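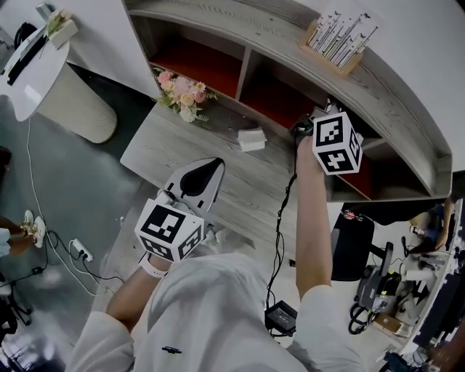 Ground-floor room at Fetiditz takes shape with curved shelving and pedestal tables

October

The fitting-out of the ground-floor room at the Fetiditz building has entered its final stage. The main piece of furniture, a low curved shelving unit in light grey wood-grained boards with red-orange backs to its compartments, is now in position and is being dressed for the opening. A bouquet of artificial flowers in pink and cream lies on the lower tier, next to a small stack of white paper napkins, and a wooden holder with butterfly-topped sticks stands on the top.

The work forms part of the refurbishment agreed with the building's owners, Zalov, in the spring. The room measures 70 square metres and was formerly used for the storage of exhibition stands. It will serve as a shared reception and meeting area for the firms on both floors, and may be booked by tenants outside normal office hours.

White pedestal tables have been chosen in place of the long counter shown in the first plans. They can be moved by two people and leave the middle of the floor free for larger gatherings. Small potted plants have been set out on the tables. Tenants are asked to keep the table tops clear of personal belongings once the room is in general use.

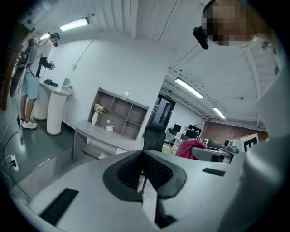
Fetiditz Building Services | Interiors and Shared Spaces

Trailing cables remain the principal item on the list of outstanding works. The electrical contractor, Senside, will fit covered floor channels before the room opens, and all power strips will then be removed from the walking area. The cost of this work, £3,228, has been met from the existing refurbishment budget and will not be added to service charges.

Soft furnishings and small textiles are being supplied by Wasilewska. The order comprises 151 items, including table linen, cushion covers and knitted pieces. Any tenant wishing to offer plants or decorative objects for the shelves should first obtain the agreement of Building Services, as space on the upper tier is limited. 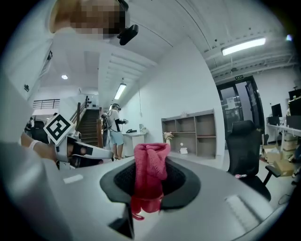 By Genowefa Zalewska, Building Services

The wooden staircase and its handrail are to be retained as they stand. The existing ceiling lights will also stay in use, and their replacement will be considered separately next year.

Access to the upper landing will be maintained throughout the remaining works. Deliveries should continue to be directed to the rear entrance until further notice. Booking arrangements and the scale of charges will be circulated to tenants before the end of the month.

Contact: Building Services, Fetiditz, extension 1208 | © Fetiditz Building Services | Back to top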